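Recall letter for my Pranon but the garage says there's nothing outstanding

Posted in Cars and Motoring, Tue 24 March

Han-gyeol Na

I have a Pranon hatchback, bought used in January from a dealer called Gellness. Last week I had a letter from the maker saying the car is part of a recall over the brake hose brackets and that I should book it in. I rang my nearest approved garage, Orbridge, gave them the registration, and they said nothing was showing against it. I rang again the next day and got the same answer from someone else.

The letter has the right registration and the right chassis number as far as I can tell. It is addressed to me by name. The car drives normally, with 93 on the clock (thousand, that is) and a full service history up to the previous owner.

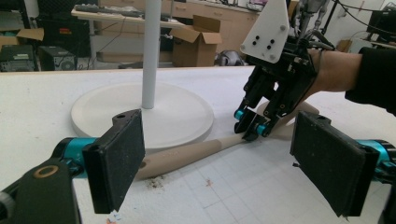
Can a garage refuse to look at a car that has a recall letter? They can ask you to wait if the recall isn't open on their system yet, but they shouldn't send you away without taking the chassis number and checking it with the maker. That is what the maker's phone line told me this morning. The person there couldn't say when it would show up and suggested trying again in a week. I don't much like driving on a possible brake fault for another week. Has anyone had this, and is there a quicker way?

El-Sayed

Ask the garage to search by chassis number. Registrations get typed in wrongly, and if the car has ever had a private plate the old one may still be what the recall is listed under. Mine came up straight away once they did that.

If it still shows nothing, go back to the maker and ask for a case number. Put it in an email with a photo of the letter attached, so there is something in writing. Ask them plainly whether the car is safe to drive in the meantime. Some recalls say stop driving and some say carry on until the appointment, and it should be in the letter, usually on the back.

You shouldn't pay anything for the work, whoever owned the car before. Don't let them add a diagnostic fee either - I was quoted one and it was dropped when I queried it.

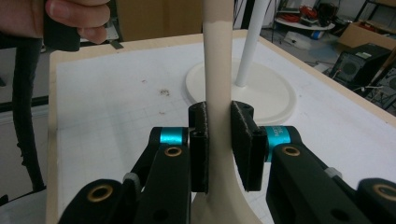
Han-gyeol Na replied that the car did have a private plate until the dealer took it off, and that the back of the letter says to carry on driving but stop if the pedal feels soft. The garage has now found it under the chassis number and the booking is in 2 weeks, parts permitting.

brakelight1000

just take it to a different garage, mine was useless as well. Had a recall on my old van and it took about 1000 phone calls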